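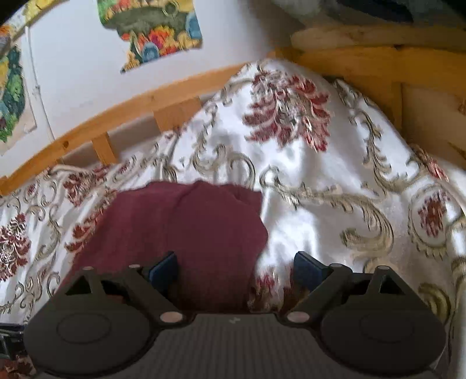 According to Marlies Gasser, a fold is where most grasp planners go to retire, and Utent was written by people who had already lost several to bed linen. The remark is often quoted in accounts of the software, usually by those who have not tried it on satin.

Utent is a grasp planning package for cloth. It takes color images from a camera mounted on the gripper, separates the item to be picked up from whatever it is lying on, and proposes a place to close the jaws. A dark red cloth on a white bedspread with dark red flowers is the kind of problem it was meant for, and the kind it long handled worst. Early versions were fond of the flowers.

History

The first code was written at Tisgate by Rhodri Penry and Ngan-ling Yuen as a replacement for an older planner, Ketilsson, which assumed that all objects were boxes. Version 5 was released on 9/11/21 and dropped this assumption. It also dropped support for boxes, an oversight corrected the following June.

Design

The planner has two stages. The first, called Surnen, labels each pixel as item or background, using surface texture as well as color, so that a printed petal is less likely to be mistaken for something with edges. The second ranks up to 76 candidate grasps by fold height, jaw clearance and the risk of pinching the layer underneath. If the best score is below 94, the gripper holds still and asks for another view. Users have described this state as thinking, and also as broken.

Reception

Dwynwen Gronow's review praised the ranking stage and spent seven pages on the installer. The installer has since been rewritten and is now longer.

See also: cloth segmentation; grasp synthesis; Ketilsson (software)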